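Trirnermont Lab Managers Board > Facilities and Benches > Black countertops: epoxy resin or something else, and how to clean them

bench_2286
Posted 04/01/2019

We took over a teaching lab in the Wandmont building and inherited the casework. Blue base cabinets, black tops in an L, a black sink let into the short leg. The paperwork from the previous occupants says only "chemical resistant top, black." I need to know what the material is before I write the cleaning procedure.

What I have established so far: the surface is matte, the color goes all the way through at a chip near the sink, and it is cold to the touch. It shows scuffs that do not come off with water and detergent. A drop of acetone left for 15 minutes under a watch glass made no visible change.

Is there a simple test that separates epoxy resin from phenolic without cutting a sample?

kettleblack
Reply 1

Look at the underside and the cut edges. Phenolic is made of layers of resin-treated paper under pressure, and on an unfinished edge you can usually see or feel the layering. The core is often black or brown. Epoxy is cast, so the edge looks the same as the face. Weight is another clue, but not one you can use on an installed top.

If the sink is the same material and the joint is a smooth bonded one, that leans toward epoxy. Phenolic tops are often paired with a drop-in sink made of something else.

tarewt
Reply 2

I would not put much on the sink joint. We have phenolic tops at the Langat site with epoxy undermount sinks and from standing height you cannot tell them apart. The chip is better evidence. Take a hand lens to it. Epoxy tops are filled with silica or similar and the break looks grainy, like fine stone.

Acetone tells you very little. Both will shrug off a short exposure.

bench_2286
Reply 3

Lens on the chip: grainy, no layers. Underside at the knee space: smooth, same color, with a drip groove cut along the front. I am going to call it epoxy.

Second part of the question, then. The scuffs. The room will be used for glassware work, mostly rinsing, drying and filling, and the tops will be looked at by visitors. I would like them to be presentable without putting anything on them that ends up in the glassware.

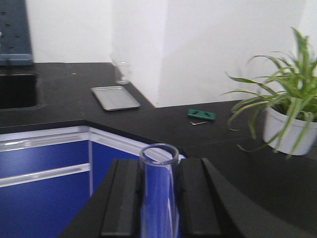 The scuffs are worst on the long run at the back and lighter toward the corner. I have tried a melamine sponge on a small area. It removed the marks and left a patch with a different sheen, so I stopped.

kettleblack
Reply 4

Melamine foam is a fine abrasive, so it polished the patch. You can even it out by going over the whole section with a green nonwoven pad and water, straight strokes, one direction, then rinsing. Test it under the drying rack or somewhere else out of sight.

After that, most people wipe with a thin coat of mineral oil and buff it dry. It hides scuffs well on black. Repeat once a term.

tarewt
Reply 5

I disagree with oil in a glassware room. It migrates. Somebody sets a beaker upside down on the bench, the rim picks up a film, and the next person gets beading on the wall of the glass and blames the washer. We spent most of November chasing that one. Water breaks on the inside of volumetric flasks, detergent changed twice, rinse time doubled, and the cause was a well-meant wipe-down.

Leave the tops dry. Scuffs are cosmetic.

kettleblack
Reply 6

A buffed coat does not leave a film you can pick up on a rim. If there was enough oil to move, it was put on too thick or never buffed. I have 255 linear feet of black top across our rooms, oiled on schedule, and no water breaks traced to it.

tarewt
Reply 7

"Traced to it" is doing a lot of work there. Did you test for it? A clean rim pressed on the bench, then a rinse with deionized water and a look at the sheeting. It takes a few minutes.

phloem
Reply 8

Both of you are assuming glass goes rim-down on the bench. Ours is not allowed to. Wet glassware goes on the pegboard over the sink, dry glassware goes in the cabinet, and anything that has to stand on the counter stands on its base or in a rack. Tubes never lie loose on the top – they roll, and the raised front edge does not always stop them. With that rule in place the oil question matters much less.

I would look at the pegs before the counter. If they are removable, pull them and wash them along with the board. Residue collects where the peg seats in the hole, and the water that runs down from it ends up inside whatever is hanging below.

bench_2286
Reply 9

Useful. The pegboard was on my list after the tops but I will move it up.

On oil, I will try tarewt's rim test on 3 sections: one dry, one oiled and buffed as kettleblack describes, one cleaned with the nonwoven pad only. Same detergent and same rinse for all the glass.

inivach_stores
Reply 10

Inivach central stores here. If you do oil, record the product and the date on the room sheet. We had a top refinished by a contractor who had no idea it had been oiled, and the repair compound would not bond at the chip. It had to be degreased and done again. Speaking of which, fill yours before the pad work. Black epoxy repair kit, mask the edges, sand level when it has cured.

kettleblack
Reply 11

Agreed on the record sheet. For the test, buff with a clean lint-free cloth and let it stand overnight before you press a rim on it. I still expect no difference between the sections.

tarewt
Reply 12

I expect one. Use new glass or acid-washed glass, otherwise you will be reading old residue.

bench_2286
Reply 13

Acid-washed, then. The chip gets filled first. I will post the results in this thread.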